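Demo visit, Tinus group in to see the Zetuder sim. Notes quick before I forget. Started 2 pm, 19 people, chairs short. Ran it off the Manríquez build, wrist view up on the big screen the whole time.

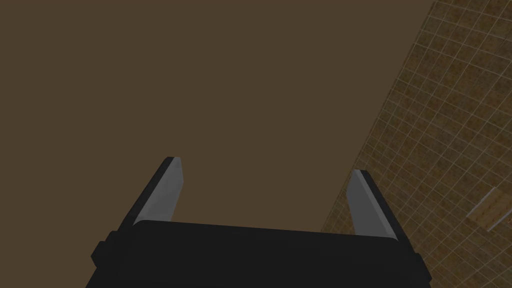

Dretach, August

Talk first, then live. Most questions were on the wrist view: why so much plain brown, can we put a texture on it. Said yes, on the list. Episode 288 got asked for again so I replayed it. Frame rate ok on the projector, a bit dim at the back. 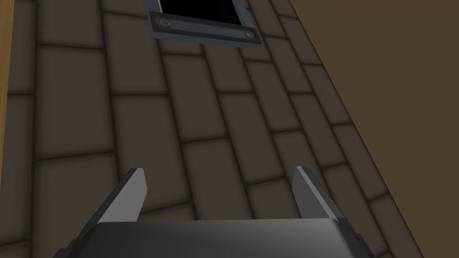
Wrist view, jaws open over the brick-pattern floor. Dark framed opening up ahead.

Someone wanted to know if the bolt heads are modeled or painted on. Didnt know. Check the mesh. Also asked about grout shading, same answer.

Second group wanted to drive. Let 2 of them have the controller, logs saved under 358. Need a shorter intro next time, slides ran way over.

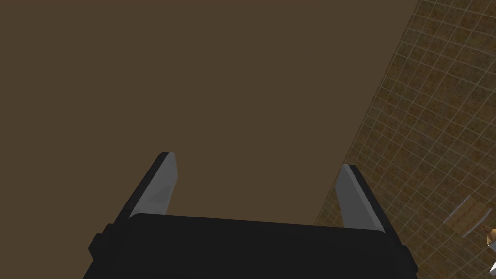

Fingers wide, nothing held. Small square tiles on the right, tan panel low down.

To do: brighter projetor setting, spare controller batteries, send Tinus the slides.

Recent entries
Controller mapping, second try
Zetuder build notes
Floor textures, open issues
Visit checklist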